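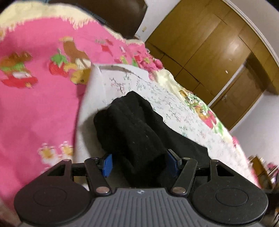
Issue 26, page 32

The head of housekeeping at the Wanura has been folding other people's laundry for most of her working life, and she still gets excited about it. We met on a Friday in the linen room on the ground floor, where she had cleared a spot for me between two carts and put a cup of tea on top of the towel shelf.

"Do it on the bed," she said, before I had my notebook open. "Everybody wants a table. A bed is wide, it's the right height if you kneel, and you can't go to sleep until you're done!"

The Wanura is a residence for long-stay guests, and her team washes and folds clothes as well as sheets. In April they handled 1,291 bags. She knows the number because she writes it on the wall calendar at the end of every month, a habit she picked up at the Clesitico, the much bigger hotel where she started out. There it was closer to 3,000, and she had no say in how anything was folded.

"They had one way for everything," she said. "A T-shirt, a sweater, a baby's sock, all of it into thirds and onto the pile. I used to go home and refold my own things just to cheer myself up."

What she likes best are the small dark things, the ones most of us leave at the bottom of the basket. Black is hard, she told me, and she lit up as she said it. In a dim room you can't see a seam or tell the heel from the toe, so she teaches new people to find their way by touch. Run a thumb along the edge until you feel the ribbing, then lay that end toward you.

Thick knits get one fold, two at most. "You press it with a flat hand and wait a second. If it springs open, you asked too much of it. Let it be fat!"

And socks? She does not ball them. She lays one on the other and folds the pair over once, and she would like the rest of the world to try it for a week. The cuffs keep their stretch, she says, and the drawer looks wonderful - like a box of pastries.

Her own bedroom dresser is an old Keltuvon with drawers that stick, bought secondhand and never fixed. The top one holds socks and gloves, and the second has anything knitted. She sorts by thickness and pays no attention to color, an idea she got from a weekend class at Ikeda, the fabric shop across from the bus station.

I asked what she does when she's tired and the clean clothes are still heaped on the covers.

"I fold one black thing," she said. "The most annoying one. Then I usually fold the rest, and if I don't, I move the pile to the chair like everybody else."

She showed me the thumb trick twice more before I left, and made me do it with my eyes shut. I got the second one right.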